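Filed under: Perception / Sim / Depth + Segmentation

Ticket 3346: Jorel sim, planner won't place on TV cabinet, "no free surface"
Status: open, workaround in
Component: hurer-perception, scene builder

Problem

Tidy task in the Fledent living room set. Robot drives up fine, looks at the cabinet, then planner bails with NO_PLACE_REGION. Happens every run at this viewpoint since the June merge. Other rooms OK. Kitchen bench OK.

First thought was the costmap. Wasn't the costmap.

What I've checked

Replayed the run with planner off, just perception. Surface extractor gives one plane for the cabinet top, then throws it out in the next step for being "non-horizontal". Normal is off by 6 degrees, the limit is 5. So something is dragging the fit.

Dumped the segmentation mask. TV screen and cabinet top come out as the same blob. Black on near black, and the only thing between them is the grey bezel and a bit of the stand. Mask leaks straight across. Plane fit then eats a pile of points off the screen and tilts.

Also the clear dish at the front of the cabinet. No instance at all for it, detector just sees black through it. So even if the plane gets accepted we'd happily plan a place right on top of the thing. Seperate bug really but noting it here.

Colour input at the failing step:
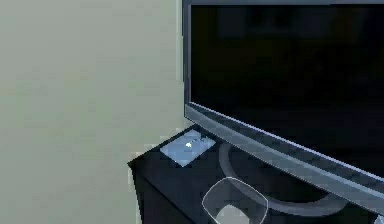
Steps to reproduce

1. Check out the Ekanayake branch of the scene builder, clean build. Don't reuse the old cache, it has the previous cabinet mesh in it and the bug hides.
2. Load Fledent living room, seed 242.
3. Run tidy task to the first look-at, pause there.
4. Dump mask and plane normal. Should see one merged blob and the reject line in the log:

surface_extract: plane rejected, tilt 6.0 > 5.0
planner: NO_PLACE_REGION

Tried so far

- Bumped tilt limit to 8. Plane accepted, but place height is wrong toward the TV side and the planner picks a spot hard up against the stand. No good, reverted.
- Ground truth mask from Jorel instead of ours. Works first go. So depth is fine, extrinsics are fine, it's the mask.
- Turned up the sim lighting. A bit better, still leaks under the bezel.
- Split blobs on depth normals before the plane fit. Best one yet. Costs a bit of time per look, about 1000 ms on the slow box, need to get that down.

Workaround

Normal split is behind a flag, split_on_normals: true in the scene builder config. Off by default. Turn it on for Fledent only untill the timing is sorted.

Still to do

- flat blue thing at the back of the cabinet gets absorbed into the plane with the split on. Too thin for the height threshold. Might need a colour check
- transparent objects, new ticket, link it here
- regression test at this viewpoint with the dark cabinet
- rerun the kitchen set with the flag on, make sure colour and normals don't fight each other there

Leaving open.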